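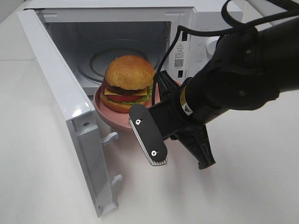
In my last post I promised to write how we look after the arm at the microwave cell, so I try to do it today. My job is small but I like it. I keep the gripper and the cable in good order, and Kiyoshi Furukawa takes care of the program.

The pads on the fingers are the first thing. They pick up grease and dust, and then the plate can slip when the arm pulls it. I wipe each pad with a damp cloth after every session, and then with a dry one. In January we used a strong cleaner for this, and the rubber became hard. Two pads went to the trash. Please use only water and a little dish soap.

Next are the screws of the fingers. I put a small line of paint marker across each screw head, but the grease removes it sooner or later, so I also check them by hand with the short key. If one turns, I take it out, clean it, and put in one drop of the weak thread glue. The strong glue was a mistake I made only once! 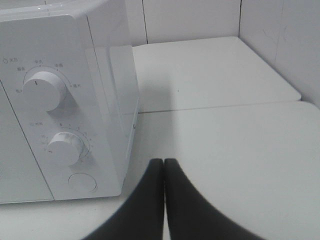 The closing position of the fingers must be checked after any work on them. I close them slowly without any object and look at the gap from the front. It should be even from the tip to the base. Last week the gap was wider at one side, and I spent a whole evening on it. The bracket was seated a little crooked, nothing more.

The cable needs more patience. It must have enough slack for the wrist to turn, but too much slack will catch on the oven door. Sayaka Nakajima from Stikura taught me to move every joint to its limit by hand speed first, and to watch only the cable while I do it. With this method I found a bad clip after 137 runs. I changed the clip and wrote the number in the notebook.

I still don't have a good answer for the timer knob. It is smooth and round, and the fingers turn it a bit less than the program asks. Kiyoshi wants to add a correction in the software. I would like to try softer pads first, and I ordered a set from Mernell. They should arrive in nine days.

June 26, 2020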